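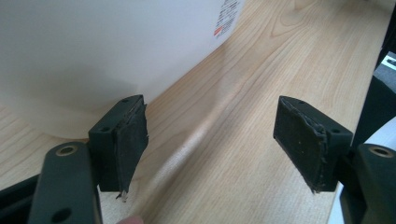 CHAPTER 2. CAN MACHINES DO CHORES YET?

Yoshinori Ichikawa and Mal-soon Son
2023-11-12

2.1 Scope of the chapter

A chore is a short task done for its result, in a place that was not built for the machine doing it. Folding towels, clearing a table and packing a box are chores. Welding the same seam on a fixed line is not, and it was automated long ago.

This chapter asks how far present machines can do such work in homes and small shops. The answer depends on the task and on how failure is counted. A machine that closes a carton correctly once has shown that the motion is possible. It has not shown that the motion can be repeated through a working day.

2.2 Contact and wear

Most chores are decided in the last inch before contact. Two opposed fingers with soft pads can hold many household objects, provided the pads grip evenly. Pads do not stay even. The pair at the head of this chapter is worn on both sides, with frayed edges and a torn flap at the bottom of the left pad. Friction on a surface in that state is hard to predict, and a grasp planned for a flat pad may slip or catch.

Published success rates seldom state the condition of the pads. In the Drallo trials, discussed in Section 2.4, each task was attempted 300 times and the pads were changed after every 20 attempts. A household user would not keep to that schedule.

2.3 Terms used

Attempt: one try at a task, from first motion to release.
Assisted attempt: an attempt in which a person moves the object or the machine.
Unassisted rate: attempts completed without help, divided by all attempts, including those stopped early.

Assisted attempts are counted as failures throughout. Readers comparing our tables with those of Geum and Ki should note that their tables leave such attempts out of the total.

Copyright Baek Technical Texts. Corrections: write to the Baek editorial office. Back to top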